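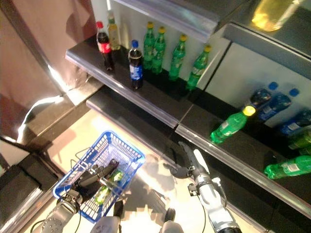

By Seul-gi Ra, with bench notes from Iulian Buzatu
Updated October 13, 2023

Shelf cell: setup and upkeep FAQ

These are the questions we get most often from people taking over a shift on the Iltimard shelf cell. If yours isn't covered, write it in the cell log and one of us will add it.

What does the cell consist of?
One two-armed Iltimard robot, the shelving unit, a blue basket and a stock of soft drink bottles. The controller and the charger stand behind the shelving. The spare hand is kept in the Szekeres cabinet with the calibration plate.

What order do I start things in?
Controller first, then the arms, then the hands. Wait for the steady light on the controller before you power the arms. The hands run through a short open and close on their own when they come up, so keep your fingers away from them. If one hand stays shut, power down both hands and start them again. Do not pull it open.

How long does it need to warm up?
15 minutes with the arms moving slowly through the warm-up routine. In February, when the room is colder, give it longer and watch the wrist readings until they settle.

Where does the basket go?
On the floor next to the shelving, where the left hand can reach down into it. Fold the wire handle down against the side before you start a run. A handle that stands up will catch a finger sooner or later, and the finger joints are the most expensive thing to replace on this machine.

Does it matter how the bottles are placed?
Yes. Every run sheet has a layout. Some layouts have all the bottles standing, and some have bottles standing in one bay and lying on their sides in the next. Follow the sheet, including which caps face which way. Use full bottles with the caps tight. Half-full ones shift their weight during a lift and the grip settings are not made for that.

A lying bottle slips out of the hand. What do I change?
Check the fingertips before you change any settings. Wipe them with a damp cloth, let them dry, and try again. If it still slips, run the grip check in Fleltura and compare the two hands. Raise the grip force in steps of 3 and stop when the bottle holds. If you need more than two steps, the pads are worn and should be replaced.

How often do the finger pads get changed?
Every 200 runs, or sooner if you can see a shiny patch on the pad. Change the whole hand at once. Mixing old and new pads gives an uneven grip and you will spend the afternoon chasing it.

What should I look at on the forearms?
The cables. Put each arm through its full reach by hand with the power off and see that nothing pulls tight or rubs. There should be a small amount of slack near the wrist – enough to turn, not enough to hook on a shelf edge. Check the cable brackets too, and tighten any screw that moves.

The hand keeps touching the front edge of the shelf. Is the arm out of calibration?
Sometimes, but check the shelf first. The clear price strips on the front edges work loose and can sit higher than they should. Press each strip back into its groove along the whole length. Then check that the unit itself hasn't been bumped out of its floor marks. If both are fine, run the calibration plate.

The head camera misses bottles near the strips. What helps?
Glare is the usual cause. The strips and side panels are shiny and the floor is pale, so strong light bounces around. Turn off the front row of ceiling lights, lower the blind and run the camera check again. Iulian has tried matte film on the strips. It worked but peeled at the ends, and we are waiting on a different one from Bosasier.

Can I reach in to fix a fallen bottle?
Pause the run, wait until both arms have stopped, and press the hold button. Then reach in. The pause command alone does not lock the arms.

How long does the weekly service take?
45 minutes if nothing is wrong. Pads, cables, brackets, basket, shelf strips, camera lens, in that order. Sign the sheet even when you found nothing.

A drink leaked on the shelf. Now what?
Stop the run and take out all the bottles in that bay. Wash the board and the strip with warm water, then dry them. If any of it reached a hand, take the hand off and bring it to Iulian. Don't run it again until he has opened the joints and cleaned them.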